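What the Grippers Cost Us, and What Everything Else Did

By Yaa Owusu

I went into this thinking the hard part of buying a pair of hand-held grippers would be picking the grippers. Ha! I had a spreadsheet with one line on it and a number next to that line, and I was very proud of both.

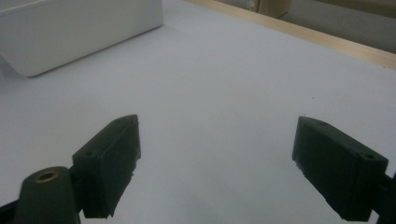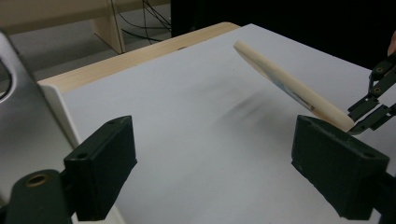 Page last changed: 28/02/2020

So, the number. Sametska, the little shop I do planning for, had set aside $1,128 for the whole setup, and my first quote from Grustberg came in at $462 for the printed parts and hardware. I remember walking over to Nana Annan's desk and telling her we'd have money left for a decent lunch. She asked me what I'd put down for pads. I hadn't put down anything for pads.

Pads are the inner faces of the fingers, the part that touches whatever you're picking up, and they get rough. Take a good look at the edges before you take a seller's word on how long they last! My advice now is to order spares with the first batch, because shipping on a tiny second order is painful (ours cost more than the pads did). Ask about the threaded inserts too. Brass ones set into the plastic are worth paying for if you plan to swap mounts a lot, and we swap mounts constantly.

Then there's the table. I know, I know, who budgets for a table? But we try things like passing a long stick from one gripper to the other, and for that you want a plain pale top with plenty of open space on it, and a raised edge is lovely to have when something round gets away from you. Sipos wanted $200 for one and I haggled for two days and paid $200.

Mohammed-Awal Mahama handles our wiring, and he'd like me to tell you to buy longer cables than you think, and then something to tie them up with. I left that out of the plan as well. He has forgiven me, mostly.

The part I'd do differently is the timing. We ordered everything in January, all at once, and the fingers showed up 10 days before the screws. Matel, who sold us the screws, were very nice about it on the phone, but nice doesn't hold a finger on a mount. If I did it over I'd get one gripper first, use it for a while, write down what annoys me, and only then order the second. Yayra Agyeman said exactly this at our first meeting and I have it in my notes with a little question mark beside it.

We came in under the $1,128, but only just, and the lunch was sandwiches. My spreadsheet has a lot more lines now. The next one to fill in is a second set of fingers in a softer material, and I'm still waiting on Grustberg for that price.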